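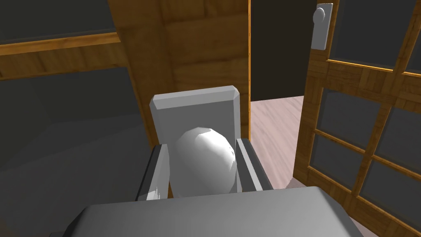

4.2 What the trial task can and cannot tell us

Firms that ask applicants to do a short piece of real work before an offer tend to believe the results more than they should. The case for the trial task is simple: a person who can do the job in the test can do it on the payroll. We doubt this holds as widely as claimed. A task catches one moment of performance, much as a single view of a smooth white egg-shaped object between two gray gripper fingers shows a hold and says little about the next hundred. Kuster and Marti make a stronger claim for the task used at Roscombe, where 443 applicants for planning jobs were scored over one hiring season. They report that high scorers stayed longer. They do not say how many low scorers were hired, and from the staffing tables in their appendix we suspect very few were. A test can hardly be shown to sort good hires from bad ones when the bad scores never reach the floor.
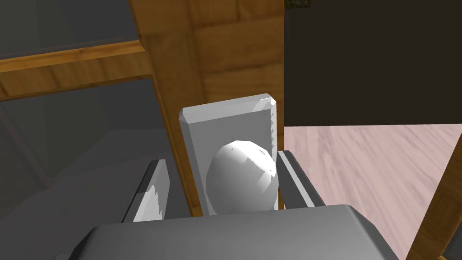 The same problem runs through the Flarkley data, though in a milder form. There, managers were free to overrule the score, and they did so in almost 40 cases. Dunmore treats these as noise and drops them. We put them back. Once they are in, the link between score and first-year rating gets weaker, and for applicants who came from inside the firm it is too small to tell from zero. Dunmore (personal communication) objects that managers may rate their own picks kindly. That is fair, but it cuts both ways, as the same managers also saw the scores of everyone else before rating them.

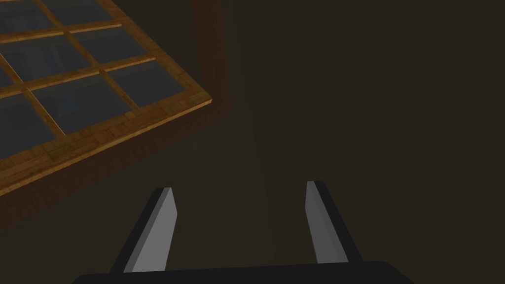
Figure 3. Wooden lattice with dark glass panes, seen at a steep angle from above.

Cost is the other weak point. Bretia paid its graders for 3 rounds of scoring per applicant, and the graders agreed with each other less in the last round than in the first. Kaijage puts this down to fatigue. The scoring sheet was also changed in May, partway through the work, and we see no way to pull the two apart with the records we were given. Until somebody hires at least a few people against the score and follows them for a full year, we would treat the reported gains as an upper limit.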